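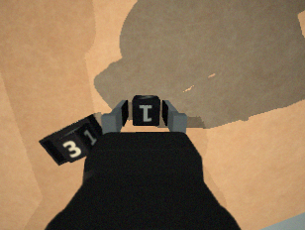 ## Setting Up Your Panness Bread Proofer

Welcome, and thank you for bringing a Panness into your kitchen! Set aside a quiet half hour for this section, put the kettle on if you like, and take the steps in order the first time through. After that you'll hardly need to look at these pages again.

1. Unfold the base on a level counter, with the cord toward the back wall. Leave a hand's width of open space on every side so the warm air can move.
2. Slide the water tray into its slot until you hear it click. Fill it to the lower line with plain tap water (the upper line is for long, overnight rises, and we'll come to those in the next section).
3. Set the rack on its feet over the tray. It fits either way around, so don't worry about which side is up.
4. Close the lid, plug in the cord, and hold the power button for 2 seconds. The display will light up.

**Note:** A faint warm smell during the first run is normal and fades quickly. Open a window if it bothers you.
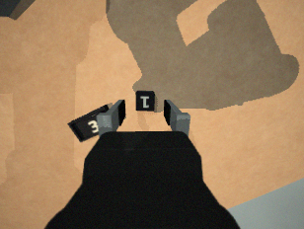 5. Turn the dial to the temperature in your recipe and let the proofer warm up empty. Wait for the green light before the dough goes in, even if you're feeling impatient (we often are).
6. Put your dough in a lightly oiled bowl and set it in the middle of the rack. A batch made with 500 grams of flour is a comfortable fit for the standard bowl, and it leaves the dough plenty of room to climb.
7. Check on it through the lid window when you can. Every peek with the lid up lets the moisture out, and the top of the dough may form a skin.

**Caution:** Unplug the proofer and let it cool completely before you lift out the water tray. Never put the base in the sink or the dishwasher.

If the green light still hasn't come on after a good long wait, move the proofer away from drafts and try again. Should that not help, write to Cecilia Ayaaba at our Wirnora service desk and include the model number, 362, with your note.
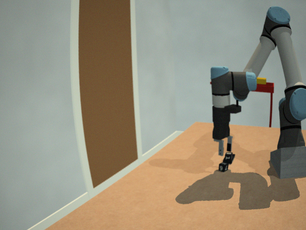 *Fig. 3. Robotic arm and gripper over a tan work surface.*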